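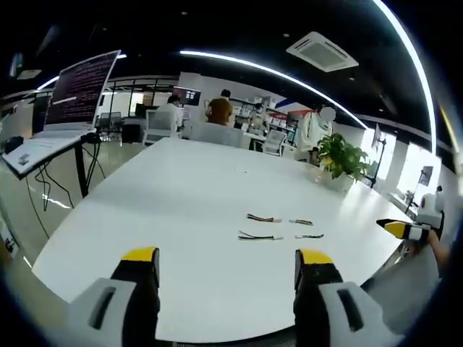 Never pull by the wires, always hold the plug, I was told again this morning before my coat was even off. It is good advice and I know it already, but I answered thank you. In my language we have one word for both wire and cable, and so I often mix them when I speak. Today I tried to be careful. The wire is the thin coloured thing. The cable is the wires together, with the connector.

So, the day of the short cables. I have wanted to do this since the move from Cisternas, when everything small was put into one carton and the carton was closed with too much tape. We use these pieces for the Dillelura lamps, and each time a lamp comes back for repair we lose half an hour to find the right one. I took bus 227 early to have the large table for me, but of course the others also came early. The office was already full of people, sitting with their backs to me or standing, each with their own work. I don't mind it. I like to do a quiet work when other people are also doing a quiet work.

The big white table is the best place for this. On a dark table the black wire disappears and I must feel for it with my finger. On the white one it is the white wire which disappears a little, but the connector has a shadow so I can find it. I laid out only a few pieces at a time, with space between them. When I put out too many they hold each other like cooked spaghetti, and then I get angry with them, and it's not their fault.

The plant I left in its corner. It stands there in its white pot with its big shiny leaves and it takes some place, but the table looks like a hospital without it. The leaves have yellow on them, and last month I was worried for this. Then I read that for some kinds it is only their pattern. I gave it a little water at eleven, far from the cables.

My rule for today was simple. A cable with the red, the yellow, the black and the white goes in the first box. A cable with only black and white goes in the second. A piece with a bare end, if it is long enough, waits for a new connector. If it is too short it goes to the old metal, but I am weak in this matter and I put most of them in "waits". The list I wrote by hand, on the back of a Drukell delivery note. I made a line for each piece. At lunch I had 116 lines and a hand that hurt.

For lunch I ate the bean soup from yesterday. I looked out of the window at Jivoten in the rain and thought that I should call home in the evening.
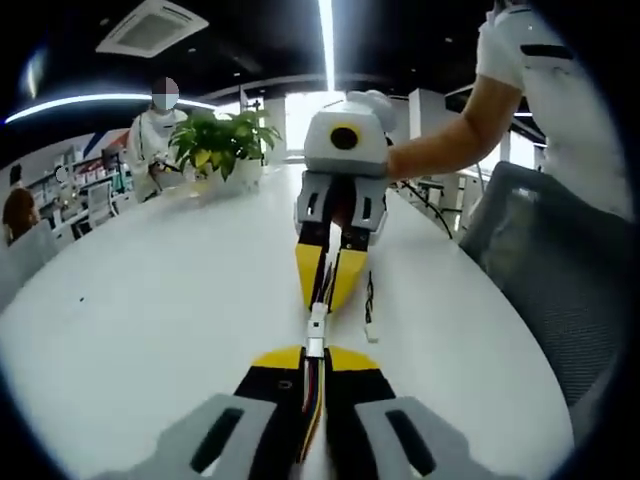

Why not simply order new ones, they cost almost nothing, was the question I heard in the afternoon, and it was asked kindly. I did not have a good answer ready. In English my good answers arrive when I am on the bus. I said that the old ones are still good. Later I thought of the longer answer: it would take 3 weeks for the new ones to come from Drukell, and then they would go into the same carton, on top of the old ones, and we would have the same problem but deeper.

Also I like the small white plugs. I can't explain this well. A plug with its bit of black and white wire, alone on a big table, looks like it has lost its way. When it is in its box with the similar ones I feel better.

After four my eyes were tired and I made mistakes. I found two black and white pieces in the box for the many colours, and I had to go through the whole box again from the bottom. Nothing else was wrong in it, so perhaps it was for nothing, but I would have thought of it in the night. There were also small dark specks on the left side of the table. I don't know from where. I will bring the soft cloth tomorrow, the one in the kitchen smells.

The carton is not empty. There is a layer at the bottom which I did not touch, mostly long cables, and some screws, and a key. The key has no label. I put it in a cup.

I wrote labels for the boxes before going home. First I wrote "Couloured", then I looked at it a long time and wrote it again correctly. The second label says "Black/white" and I am satisfied with it. The third says "Waits".

Called home at eight. Everyone is well, they have snow already.

For tomorrow: cloth, thicker pen, ask about the key.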